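Niveck Workshop Evenings
Session 4 handout: building the hand-held gripper
Notes by Marthinus Mtshali, 23 February 2024

Welcome back! Tonight we put the fingers on, and I've been looking forward to this one since we cut the first bracket. By the end you should have a gripper that opens and closes with a squeeze of the handle and holds a tea towel.

What you need on the bench
Both finger blocks, printed last session
Soft pads, one pair
Small screws from the Visser tin (leave the long ones, they foul the slide)
Printed markers, one for each finger
Your handle, with the spring already in

Fitting the fingers
Start the screws by hand, all of them, before you tighten any. Then nip them up in a cross pattern. Close the handle slowly and look at the tips from the front. If one sits higher than the other, loosen that block and shift it (mine took four goes, and Vaughan Sheehan still found a gap with a bit of paper).

The pads go on last. Clean the inner faces, let them dry, press the pads down and leave them clamped for 50 minutes. Have a cup of tea. The texture should face inwards, so it meets the cloth.

Markers
Each finger gets its own pattern, so check you haven't printed the same one twice! The camera software reads the gap between the fingers from these, and it gets badly muddled by a shiny print. Matt paper works well. Stick them flat, with the white border all showing.

First try: folded cloth
Cloth is a lovely thing to practise on because it forgives a slightly crooked tip. Fold it flat on the table, open the fingers wide and come in low from both sides.

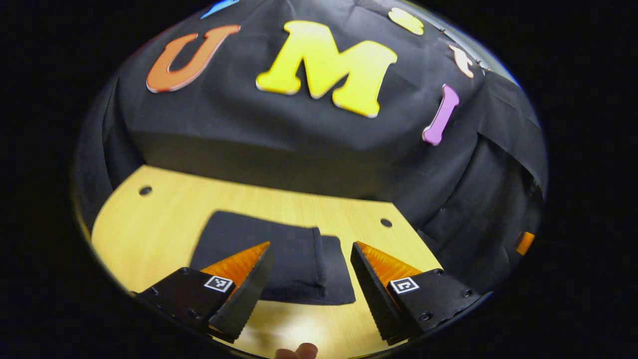
Go slowly at first and squeeze until the fold bunches up between the pads. Then lift a little, set it down and do it again from the other side. You'll feel the spring fighting you near the end of the travel, and if it's too stiff we have softer ones in the Mudus drawer.

Before session 5
Write down your spring number and bring your Cendinel board. We wire it up in April, and I can't wait to see them all running.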